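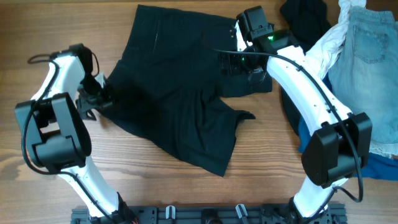

Handout 3: Describing items in a sports collectables listing

A listing description has to let a buyer identify an item without handling it. In this unit the term "item" covers trading cards, sealed sets, programmes, pennants and worn or replica kit. The same order of facts is used for all of them: what it is, who made it, when, how complete it is, and what state it is in. Clothing causes most of the errors in student work, and plain wording is the remedy. A pair of black shorts laid out on a wooden tabletop can be entered as "shorts, black". "Match shorts" is a claim about use and needs paperwork. A team name needs a badge, a label or a written source.

1. Title line

Put the maker first, then the series, the year and the format. Where a set was issued across two calendar years, give the season and not the copyright date. For the practice lots the makers are Pekis (cards), Egger (stickers and albums) and Hesar (kit). Do not shorten a maker's name, even where dealers commonly do so.

2. Completeness

"Complete" means every numbered card in the base set. Inserts, parallels and checklists are stated separately. Worked entry: Pekis team set, 11 cards, base only, no checklist. If the wrapper is unopened, write "sealed" and give the contents as printed on the wrapper, marked "as stated". A wrapper closed again by a dealer is "resealed", and this goes in the title line as well as the body.

3. Condition

Cards are graded on 4 points: centring, corners, edges and surface. Record each one before giving an overall word. The overall word may not be higher than the lowest of the individual results. For kit, record the fabric, printing, stitching and labels in turn. Marks are named by type and place, e.g. "pull to left hem". "Good for its age" is not a condition and will lose marks.

4. Print runs

Give a print run only if it appears on the item or in the maker's own sheet. The Rovodetti reprint is numbered to 3,000 on the reverse, so the figure may be quoted. The original issue carries no number. Dealer estimates go in the notes field with the source named, or are left out.

5. Provenance

State who held the item and what document shows it. A signed letter is described as a letter; its contents are reported and not endorsed. See the sample entry by Rokeya Dissanayake in the course folder, in particular her treatment of the undated Hesar shirt.

Exercise

Write entries for lots A to C in the practice file, 60 words at most for each. Prices are not required. Submit to Khurram Siddiqui by June 30, 2021. Entries over the limit will be returned unmarked.

Reading for the next unit: course pack, section on postage and packing of rigid card holders.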